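Toy rotation – does it need to be this much work?

Forum: Toys, Play and Family Life

iolo_wynne
Posted 25 Mar 2018

Our two are three and six. After Christmas my sister told us to try toy rotation, where you put most of it away and swap a few things over every so often. We've been at it since and I'm not sure it's worth the bother.

At the moment we have four boxes in the loft and one lot downstairs. I swap them every fortnight. It takes me most of an evening because pieces have wandered, and I like each box to go up complete. The three year old is pleased with the new box for a day. The six year old asks for whatever is in the loft, every time, and remembers exactly what is up there.

How are other people doing this, and how often do you swap?
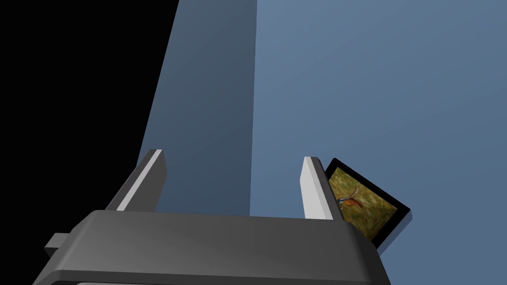
The other thing is the big set. They have a Fundik marble run with 133 pieces and it is the one toy they both play with. If it goes up in the loft they have nothing in common to play with. If it stays down it is all over the floor and I can't see what the rotation is for.

tudur_r
Swapping every fortnight is too often. We do it when they stop touching things, which might be two weeks or might be two months. And leave the marble run down. Nothing says every toy has to take a turn.

nanami_h
Agree with Tudur about leaving the marble run. We have a "stays out" shelf with the train track, the wooden blocks and the dressing-up bag. Those never move. Only the smaller bits get swapped, things like puzzles, figures and the till with the pretend food.

Also, don't sort by set. I used to and it took ages. Now I put a mixture in each box and if a jigsaw piece turns up later it goes in a jar in the kitchen until that jigsaw is next down.

ffion_cad
I'll disagree with all of this, sorry. We tried rotating for a year and stopped. If a toy can sit in the loft for months without anyone minding, it can go to the charity shop. We went through the lot with the children last April and got rid of nearly 100 things. What's left fits in one cupboard and they play with all of it.

tudur_r
That works if they've finished with it. Mine will ignore the farm for ages and then play with it for a solid week. I'd have given it away three times over.

ffion_cad
Would they have missed it though? Mine have not asked for a single thing that went.

iolo_wynne
Mine would ask. The six year old still brings up a plastic dinosaur that got left at Hasness when we stayed there, and that was before the little one was born.

haris_s
We have no loft so I can't hide anything very well. What I did was cut down how much is within reach. High shelf and low shelf in the bedroom. If they want something from the high shelf they ask, and something from the low shelf goes up in its place. They choose, I lift. No set day for it and no boxes to pack.

It does mean getting up and down a lot on wet days, so it isn't for everyone. 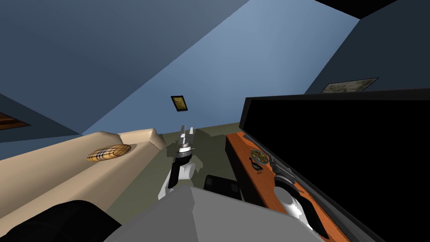 For the marble run I'd get a drawstring mat, the sort that opens flat and pulls up into a bag. Ours is an Otine one, 90 cm across. I wish I'd gone for a bigger one because the older child builds right over the edge. It still saves a lot of picking up.

nanami_h
We've got a mat like that for the building bricks. The cord went on ours after a few months and I replaced it with a bootlace. Otherwise good.

ffion_cad
An old duvet cover does the same job for nothing. Gather the corners and tip it in the box.

iolo_wynne
Thanks all. I like the one up, one down idea because the six year old would stop asking me about the loft. Haris, what do you do when they both want something from the high shelf at once?

haris_s
One each. If they ask for something big, like the Palma garage, that counts as both. There was shouting about that for the first week or so and then they got used to it.

tudur_r
I'd still keep a box or two in the loft for when they're poorly or it rains all through the holidays. It's handy to have something they haven't seen for a bit.

iolo_wynne
Right, plan is marble run stays down with a mat, two boxes stay in the loft, and the rest goes on shelves once I've put some up. Ffion, I will have a go at the charity shop pile as well, but probably after they've gone to bed.

ffion_cad
Do it with them! If you do it behind their backs the older one will notice and you'll never hear the end of it.

nanami_h
I do it when they're in bed and mine haven't noticed yet. Depends on the child.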